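Rattana Paisan
31st August

1/ I moved to a new country in July and I want to write down what I learned about electricity at home, for other people who arrive with two suitcases and many chargers. I am not an electrician, only a careful tenant.

2/ First, voltage. Look at the small text on your charger. If it says 100-240V, you need only a plug adapter. Phones and laptops are almost always like this. My rice cooker was not, and I gave it to my cousin before the flight.

3/ Hair dryers and kettles are the difficult ones. They use a lot of power, and the cheap travel converters are not made for them. I bought a new kettle here, a Verko, 900 watts. It is slow but I drink my tea slowly too.

4/ Learn the words. "Outlet", "socket" and "receptacle" were the same thing when I asked in the hardware store. "Power strip" I knew as "extension", and the man brought me a long orange cord for the garden. He was very patient.

5/ Slots tell you something, so look at the shape before you push. If a plug does not go in easily, stop. I broke one adapter in my first week by being stubborn.

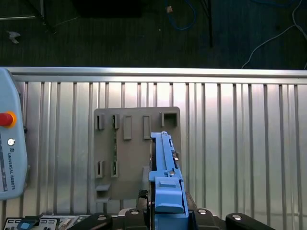 6/ Power strips. Do not connect one strip to another strip. My old apartment in Temba had 3 in a chain behind the sofa, and the last one had a brown mark on it when I moved out. I still think about it.

7/ Also write down which breaker is for which room. In my building the labels were from an earlier tenant and "bedroom" was in fact the kitchen. It took me one evening with a lamp and a friend on the phone.

8/ The bill. My first one said 1,077 kWh and I could not sleep. Then I saw the word "estimated" – the company had not read my meter. I called, sent them the real number, and they corrected it after six days.

9/ If you have a good word list for household things in English, please send it to me. I still don't know the name of the small cover for a hole in the wall where there is no socket.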